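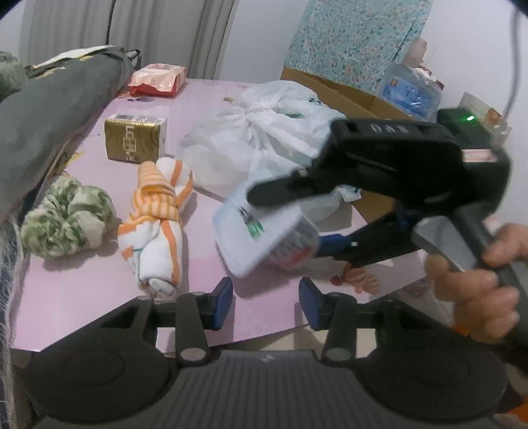
A rolled striped towel, a pack of tissues and a knotted white bag share the pink table at Ovier's Tanguy Street workroom in Dunville.

Home | News | Classes | Visit Us | Contact

FOR IMMEDIATE RELEASE

Ovier Opens Its Table to Dunville With Anevby, a Summer of Sorting, Rolling and Packing Sessions for Everyday Household Things

DUNVILLE, June – Ovier, the home organizing shop that has been helping Dunville families get in and out of their closets for the past eight years, is very pleased to announce the opening of Anevby, a new series of hands-on sessions in which people bring in the ordinary contents of a cupboard, a back seat or the bottom of the stairs, put it all out on a table, and go home with it sorted and packed. The sessions will be held in the shop's workroom on Tanguy Street and are open to anyone in town, whether or not they have ever been an Ovier customer.

The idea behind Anevby is a simple one and it has been around the shop in one form or another for a long time. Most organizing classes begin with shelves and bins and labels. Anevby begins with the pile. Everybody has one: the towels that came back from somewhere and never got put away, the plastic bag that was tied shut so long ago that the person who tied it can't say what it was for, the half-used packs of tissues, the cloth that is too nice for a rag and too small for a table. In a session, all of it comes out and goes onto one surface together, where it can be looked at for what it is.

"People apologize when they walk in with their bags, and I always tell them please don't, this is exactly what we were hoping you'd bring," said Adom Quaye, owner of Ovier. "I grew up in a house where the good tablecloth and the grocery bags lived in the same drawer, and I have a lot of affection for that drawer. We are not trying to turn anybody's home into a showroom. We would just like you to be able to find a towel when the dog comes in from the rain."

Visitors to the workroom will find a pink tabletop waiting for them, and it is fair to say that it doesn't stay clear for long. On the day our photo was taken it held a white towel with orange stripes, rolled and tied, along with a gold-colored tissue pack, a light blue plastic container lying on its side, a red-and-white package over at the far edge, and a crumpled green-and-white cloth still looking for its place. A large dark bag was propped up beside the table with a yellow-patterned white cloth over the top. It's an honest sort of mix, and very much the kind of thing we hope people will carry in with them this June!

How a Session Goes

Each Anevby session starts with unpacking. Guests take a spot at the table and empty whatever they have brought, a bag at a time, with the soft things toward one end and the packages and containers toward the other. This part tends to be noisy and a bit slow, and we have left plenty of room for it. There is a good deal of talking. Somebody usually finds the thing they have been missing since last winter, and then everyone has to hear about that, and we wouldn't dream of hurrying them along.

Next comes the sorting, and Ovier keeps the sorting plain. Things that get used every week go in one group. Things that get used now and then go in another. Things belonging to somebody else (there are always more of these than you'd think) go straight into a bag by the door, with the other person's name on it, so that they leave the house for good. Anything that doesn't fit a group can sit in the middle of the table until the end, and by then it has often found a home by itself.

Then the rolling and folding. Ruth Kershaw, who will lead most of the sessions, is a great believer in the rolled towel, and guests can expect to hear a fair amount on the subject. She teaches a roll that starts from the short end with the edges tucked in, tied with a length of ribbon or soft cord in two places and finished with loops that come undone with one pull. Tied that way, a towel can ride in a car trunk or a tote bag all season and still be a roll when it comes out.

"I've been rolling towels since my kids had swim lessons, and my youngest is now taller than the linen closet," said Kershaw. "You can fold them if you like to fold, I don't mind a bit, some of my best friends fold. But if you're packing a bag with other things in it, a roll goes down the side and stays there, and then you've got your whole middle free for the bulky stuff. I show everybody once and then I let them fuss with it. Some people want to redo theirs four times. We have the time."

The last part of the session is packing, and here guests may work with whatever they own. Ovier will have fabric bags, clear bags and lidded containers on hand for anyone who comes without, but the shop encourages people to use up what is already at home first. A roomy fabric bag that stands up against a table leg is a fine place for linens. Clear plastic is handy for small loose things, and a knotted shopping bag is perfectly all right too, so long as there's a note on it. Heavy containers go at the bottom, soft things fill in around them, and tissues ride on top where a hand can reach them.

Why Now

The shop has been asked for something like Anevby for quite a while. Last year, Ovier sent a short set of questions to its customers and heard back from 174 of them, which was a great deal more mail than we had set out chairs for, so to speak, and we read every page. A good many wrote in the margins. What they wanted, over and over, was help with the in-between things: not the big move or the garage clear-out, but the bag in the hall, the mixed-up shelf, the stuff that comes home from a weekend at a cousin's and sits on a chair until the following weekend.

"One lady wrote us a page and a half about a single tote bag," said Quaye. "It had been packed for the beach, then repacked for the hospital when her sister had a baby, then it went to a potluck, and it had a little something in it from every one of those trips. I read that letter out loud at the counter and we decided that afternoon to clear out the workroom and get going. She has a place in the first session, if she'd like it, and she can bring the tote."

Getting the workroom ready took up a good part of the spring. It had been used for storing returns and seasonal stock, and moving those out was a fine lesson for all of us in the very thing we are about to teach. We found a box of ribbon we had reordered twice. The ribbon will be put to good use on towels.

Dates, Cost and What to Bring

There will be 17 sessions in the first run of Anevby, with mornings, afternoons and a few evenings among them so that people who work different hours can find one that suits. A place costs $9, which covers the session, ribbon and cord for tying, tags, and coffee or lemonade. Children are welcome alongside a grown-up and do not need a place of their own. They are often the quickest rollers in the room, as Ruth will happily tell you.

Guests are asked to bring two or three bags of mixed household things. Towels, cloths, table linens, packaged goods, small containers, spare bags and paper products are all very welcome. Please leave paint, cleaning chemicals, sharp tools and anything that needs to stay in the refrigerator at home. Breakables may come along if they are wrapped. There is no need to tidy anything beforehand, and we would rather you didn't, as half the pleasure is in the emptying.

The workroom is at street level with parking behind the building, and the side door on Tanguy Street is the easier one if your arms are full. Ring the bell and one of us will come out and carry. If you have trouble standing for long, mention it when you reserve and we will have a chair at the table for you.

Places can be reserved in person at the Ovier counter or by phone during shop hours. Gift places are available too, and may be picked up in a small envelope with a bit of ribbon on it, for the person in your life with the full hallway. We do ask that you check with them first.

About Ovier

Ovier is a home organizing shop and service in Dunville. It sells bags, baskets, shelf liners, hooks and cord, and offers home visits for closets, kitchens and linen cupboards. The shop is owned by Adom Quaye. Anevby is its first regular series of sessions for the public.

Press Contact

Ruth Kershaw, Ovier, Tanguy Street, Dunville. Reporters are very welcome to sit in on a session, and are kindly asked to bring a bag.

Last updated: 2026-06-04

Share this | 17 shares | 9 comments

Back to News | Next Release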